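Normas de trabajo en la sala simulada: galería

Página actualizada el 21 de mayo de 2018

Esta galería acompaña a la guía interna de buenas prácticas para tareas de robots bimanuales en entornos simulados. La guía completa tiene 154 apartados y casi nadie la consulta de corrido, de modo que aquí hemos reunido las reglas que más se usan en el día a día, con capturas del trabajo. La redacción es de Jayanthi Kotian y Dinesh Chacko. La revisión en español la hizo Vimala Nair, con correcciones de Wakana Ishida en la parte de nomenclatura.

Las reglas se aplican a todas las sesiones de teleoperación que se graban en Hukano, tanto si las hace el grupo propio como si las encarga Sundaram. Las sesiones de prueba, sin grabación, siguen solo los apartados de postura inicial y parada.

Cuando una regla dice «debe», se comprueba en la revisión y una sesión que no la cumpla se devuelve. Cuando dice «conviene», queda a criterio de quien opera. En la versión de enero había varias frases ambiguas en este punto y se han reescrito.

Postura inicial y espera

Las dos pinzas deben quedar por delante del torso y a la vista antes de dar la orden de inicio. Si una de ellas queda oculta por el cuerpo, se repite la colocación. La cabeza se orienta hacia la superficie de trabajo, y el operador no empieza a moverse hasta que el supervisor confirma el estado de los dos brazos.

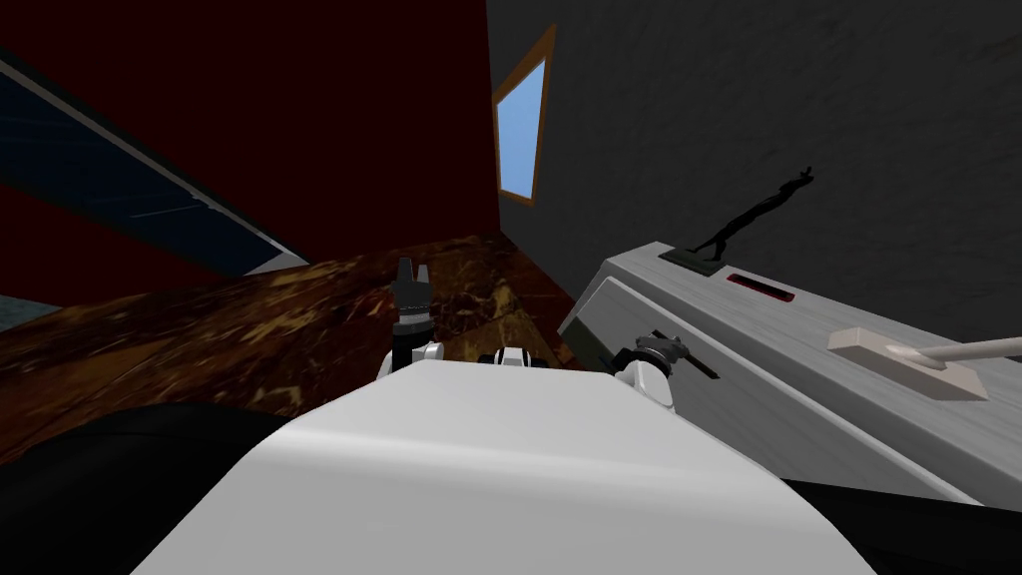 Pinzas por encima del torso, con la encimera de mármol marrón al fondo a la izquierda y el mueble gris a la derecha.

¿Cuánto tiempo debe esperar el operador entre la confirmación del supervisor y el primer movimiento?

Siete segundos. Ese margen se descuenta después al recortar la grabación y sirve para detectar derivas en los mandos. Si durante la espera se registra movimiento en cualquiera de los brazos, se anula la toma y se vuelve a la postura inicial.

La espera se cuenta desde la confirmación hablada. El aviso en pantalla puede llegar con retraso cuando el servidor está cargado, y Gopinath Gowda pidió que la guía lo dijera de forma expresa después de que se devolviera una tanda entera por este motivo.

Distancias y aproximación

La aproximación a un mueble se hace en dos tramos. En el primero, el robot se desplaza con los brazos recogidos hasta la zona de trabajo. En el segundo, la base queda quieta y solo se mueven los brazos. No se combinan los dos movimientos, salvo en las tareas marcadas como «móviles» en la ficha.

La distancia mínima entre una pinza y cualquier superficie que no intervenga en la tarea es de 20 milímetros. El simulador la mide y deja un aviso en el registro cuando se incumple. Un aviso aislado no invalida la sesión. Una serie continuada sí, y corresponde al revisor decidir qué se considera continuada; conviene que lo anote con el instante de inicio y el de final.

Los contactos con el propio cuerpo del robot se tratan aparte. El motor físico de Sisix los resuelve sin daño aparente, y por eso es fácil pasarlos por alto, pero en un robot real serían un golpe. Cualquier contacto entre una pinza y el torso obliga a detener la toma.

Objetos que no forman parte de la tarea

Las habitaciones simuladas incluyen adornos, lámparas, cuadros y otros elementos de ambiente. Se consideran obstáculos. No se empujan para hacer sitio, aunque el simulador lo permita y aunque el objeto vuelva a su posición al reiniciar.

Si un adorno impide completar la tarea, el operador para, lo comunica y anota el código de la habitación. La distribución la corrige después el equipo de Bamanska. Hubo un periodo en que se aceptaba apartar los objetos pequeños con el dorso de la pinza; esa excepción se ha retirado.

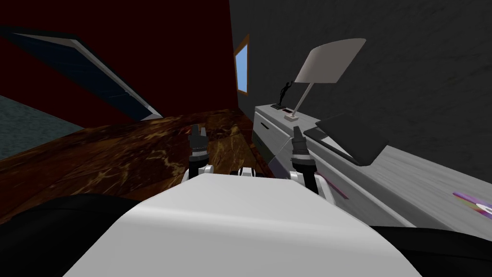

Trabajo entre la mesa de mármol marrón y el mueble blanco. Sobre este, una lámpara de escritorio y una estatuilla negra en su pedestal.

Los cajones y las puertas siguen la misma regla que los adornos. Si la ficha no los menciona, se dejan como están. Si la ficha pide abrir uno, debe quedar cerrado al terminar, a menos que el estado final indique otra cosa. El revisor compara el estado final con la ficha y no con lo que el operador dijera durante la sesión.

Para tirar de un asa pequeña se usa la pinza más cercana. Cruzar un brazo por delante del otro está permitido solo si el brazo cercano sostiene ya un objeto. En ese caso el brazo que sostiene se mantiene quieto hasta que el otro haya vuelto a su lado.

Agarre y entrega

Antes de cerrar la pinza se hace una pausa breve con los dedos abiertos alrededor del objeto. La pausa debe apreciarse en la grabación. Los cierres en movimiento producen agarres que el simulador acepta y que después no se reproducen bien en otras máquinas.

En las entregas de una mano a otra, la pinza que recibe cierra primero y la que entrega abre después. Entre ambas acciones los dos brazos están parados. Si el objeto gira durante el cambio, se deja en la superficie más próxima y se empieza de nuevo la entrega, sin repetir la toma completa.

La caída de un objeto no invalida por sí sola la sesión. Se marca como incidencia y se continúa si el objeto sigue al alcance. Si ha caído al suelo o detrás de un mueble, se termina la toma. No está permitido mover la base para ir a buscarlo, por la misma razón que figura en el apartado de aproximación.

Parada

Cualquier persona presente puede pedir la parada. No hace falta que sea el supervisor ni que dé una explicación en ese momento. La palabra acordada es «alto» y se repite hasta que el operador suelta los mandos.

Tras una parada se guardan los últimos 400 fotogramas aunque la toma se descarte. Deben conservarse con el mismo nombre de la sesión y el sufijo «-p». Hasta ahora algunos operadores los borraban junto con el resto, y al revisar las causas faltaba justamente el material necesario.

Para reanudar se vuelve a la postura inicial y se repite la espera completa. No se continúa desde el punto de la parada, tampoco en las tareas largas.

Capturas y registro

Las capturas para la documentación se sacan de la vista del robot, sin mover la cámara virtual. Se admite que el horizonte quede inclinado. No se recortan ni se corrige el color, y la habitación se identifica por su código en la ficha de la sesión, nunca con un rótulo encima de la imagen.

Cada pie debe limitarse a lo que la captura enseña. El resultado de la tarea va en la ficha. Este criterio es de Wakana Ishida y se aplica a todas las galerías nuevas; las antiguas se irán corrigiendo cuando haya que tocarlas por otro motivo.

En los nombres de los muebles se usa el término del catálogo. Si el operador no está seguro de cuál es, escribe «mueble» y el color. Es preferible un nombre general a uno equivocado, porque las búsquedas posteriores se hacen por ese campo y los errores se arrastran de una tanda a otra. «Encimera» y «mesa» siguen dando problemas: mientras no se unifiquen en el catálogo, valen las dos.

Cambios respecto a la versión anterior

Se retira la excepción para apartar objetos pequeños.
Se aclara que la espera empieza con la confirmación hablada.
Se añade la obligación de conservar los fotogramas previos a una parada.
Se separan los contactos con el propio cuerpo de los contactos con muebles.
Se corrige la numeración de los apartados sobre entregas, que estaba repetida.

Queda pendiente el apartado sobre tareas con dos robots en la misma habitación. Dinesh Chacko tiene un borrador y lo pasará a revisión cuando esté cerrado el de distancias. Hasta entonces esas sesiones necesitan autorización previa de Jayanthi Kotian, por escrito y para cada tanda.

Las correcciones a esta página se envían a Vimala Nair indicando el título del apartado.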